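Notebook, September, started 9.40

Equipment round. The form is open again and this time I want to write the thinking down as we go, so that when someone asks in spring why we bought what we bought there is a page to point at. Şükran Özkan is doing the money side, I am doing the wish list, and the two have already met in the corridor and disagreed.

Where we stand. The hand-held grippers have been the best thing we have spent on for ages. I said so at the last meeting and I'll say it here too, because I am still pleased every time I pick them up! You hold one in each fist, you do the task with your own arms, and the demonstration comes out in a form the arm can use. No teaching pendant, no wrestling a joystick through six axes to put one block on another. New people get going the same morning. The old way of doing it took me most of a week to learn, and I was never any good at it.

So the question for this round is mostly how to build on that, and only a little about replacing things.

List as it came out of my head, before Şükran got at it:

- second pair of hand-held grippers
- spare finger plates, a proper stock of them
- cables, longer and softer than the present ones
- a second board for the table
- test pieces
- something decent to sit on
- bench arm for Vikden (the big one, see further down)

Second pair first. With one pair, everything queues. If somebody is changing fingers, nobody records. If a connector plays up we all go and make tea. Two suppliers have come back so far, Sodel and Damix. Sodel will sell the pair as a pair, with leads, and they answer the phone. Damix sell singles and the leads are extra, and you choose your own finger mount, which I like very much, as our plates wouldn't need an adapter. I had a long call with the Damix person and came off it wanting everything in the catalogue, so I have made myself wait a day before writing any of it into the form.

Things to ask both of them:
- weight in the hand with the finger plate fitted, as people get tired in the wrist well before they get tired of the task
- which way the cable leaves the body
- can we open it ourselves
- do they hold spares, or is every part made to order
- what happens to the price if we come back for a third one next year

The cable question matters more than it looks on paper. Our two run back over the forearms, and you spend part of your attention keeping them out of the way. I catch mine on my elbow. Şükran wears a sweatband over hers, which works a treat but is hardly something to put in a method section. A wireless version exists from Sodel and costs a good deal more, and it adds batteries to the list of things that can be flat at nine in the morning. My feeling is to stay wired and buy better wire. Written down now so I can be shown to be wrong later.

10.55

Finger plates. We print these ourselves, white, with the grid of screw holes so that tips and pads can go on wherever we like. The design is good. The trouble is that they go missing, or get borrowed for a quick trial and come back with a thread stripped. I'd like 20 in the drawer, bagged in pairs, with the pair number written on the bag. Material for that is cheap. Printer time is the real cost, and the printer is shared with Ellery, whose parts are enormous and always on the bed when I go and look.

Option: pay the print shop to do the lot in one go. They quoted 125 for the batch. Şükran thought that steep until I added up how many evenings I had spent going back to clear the bed, and then she put it in the form herself. Good. That is line one and it is settled.

One thing to sort before the batch goes off: the tall triangular plate and the flatter one have different hole spacing at the root, left over from when we changed the mount. I want them the same. It's an hour in the drawing, and then any plate fits either hand. Do that BEFORE ordering. (Underlined twice in the paper book.)

11.30

Board and table. The pale board on the wooden table has done us well. It is plain, it takes the light evenly, and small things show up on it. I had it down for replacement because of the marks, then went and looked again and thought better of it. A second one the same, kept clean for filming days, would be plenty. The shop that cut the first still has the sheet in stock, so the two would match.

What I do want to spend on is holding the thing still. If you sit close in with the board edge over your lap it is easy to nudge it with a knee, and then every position from that session is off by however much you nudged. Two clamps on the far side, or a strip of rubber mat under it. Try the mat first, we have some in the cupboard. If the mat works, cross the clamps off the form.

Test pieces. The clear stacked-cube piece is my favourite thing on the table at the moment. Being transparent, it is horrible for the cameras and very ordinary for a person, so it shows up exactly where our software is weak. I'd like a small family of them: same cube size, different step shapes, one clear, one frosted, one solid colour. Then we can run the same pick on all of them and see where it falls over. The plastics place will cut and bond to a drawing. Quote due. I have pencilled in 198 for the set, going by what they charged Ellery for something similar, and Şükran has pencilled a question mark next to it.

Lunch. Back at 13.15.

Sessions this afternoon, two-handed work on the board, so notes are in bits.

Getting the two grippers up close to each other in the middle of the board is the part I most want good kit for. Single-hand picks are nearly boring now. Two hands near each other, one steadying and one moving, is where the interesting problems live, and it is also where the size of the body counts. Ours are chunky. Bring them in and the housings want to touch before the fingers have got to where they should be. The person at Damix says their newer body is slimmer at the front. I have asked for a drawing and would like to mock it up in cardboard before spending anything, cardboard being free and very quick.
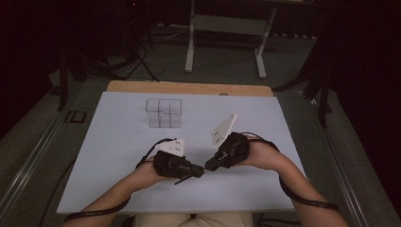
Two-handed work on the board, clear cube piece at the back left.

Note to self from the session: the left hand wraps right round the body and the right ends up cupped beneath. I'd not noticed how differently I hold them. If the new ones come with a shaped handle it will suit one of those grips and annoy the other, so ask for a loan unit and pass it round before we commit. Both suppliers should be willing. Sodel offered without being asked, which counts for something with me.

14.50

The big one. Vikden have a bench arm we could take at the education rate, and it would let us play the demonstrations back in our own room and stop begging time upstairs. I am very keen. I have been very keen since I saw it move at the open day, and Şükran has asked me to write down what it would cost us beyond the sticker, so:

- a mount. The arm can't go on the present table, which shakes if you lean on it.
- floor space between the rails. Need to measure with the tripods in their working places and not pushed up against the curtains as they are when people come round with a tape.
- a guard or a light curtain, and the paperwork that goes with either
- training for whoever is going to run it
- service after the first year. Vikden's sheet is vague here. Ask.
- our time. A month of mine at least, being fair about it.

Written out like that it is a different purchase from the one in my head. I still want it. But I think the right shape for this round is to ask for the grippers, plates and test pieces in full, and ask for a small sum towards planning the arm: the survey, the drawing for the mount, a day's visit. Şükran suggests 500 for that, and a separate bid next year with real figures in it. She's right, and it gives me a whole winter to draw mounts, so I can't complain!

If the arm does come, the plates should fit it. Same hole pattern on the hand-held fingers and the arm's fingers, so that what you show with your hands is what the arm has at its end. Another reason to fix that spacing now. I'll send Vikden our drawing and ask what their flange looks like.

15.40

Small things, from going round the room with the list:

Cable ties and a length of floor cover. The tangle under the white stand has got to go somewhere sensible before anybody official visits. Cover is sold by the metre, measure first.

Labels for the leads at both ends, left and right. We have a label printer, it needs tape.

Chair. The present one is too low for the table if you are short and too high if you are me. Şükran says chairs come out of a different pot. Find out which pot.

Spare connectors for the left gripper. Order with the plates, tiny cost, same supplier as before.

Hand wash or wipes by the table. The grippers are handled by everyone.

Ellery asked whether the second pair could be shared with them on days we aren't recording. I said yes in principle, if they go in for part of it. They have some money left in a line that closes at the end of the year, and that could bring the second pair into reach without touching the arm money at all. Şükran to talk to them, as she is better at it. I get excited and offer people things.

16.20, order of work

1. Fix hole spacing, send batch to the print shop.
2. Questions to Sodel and Damix, same list to both, ask for loan units.
3. Cardboard mock-up of the slim body when the drawing arrives.
4. Rubber mat under the board, see if it creeps.
5. Chase plastics quote.
6. Measure between the rails, tripods in place.
7. Şükran: Ellery, and the pot for chairs.
8. Draft the arm paragraph, short, no adjectives. (Ş's instruction.)

Drawing for the plates is open on the left-hand machine, please don't close it, I haven't saved the new root dimension under its own name yet.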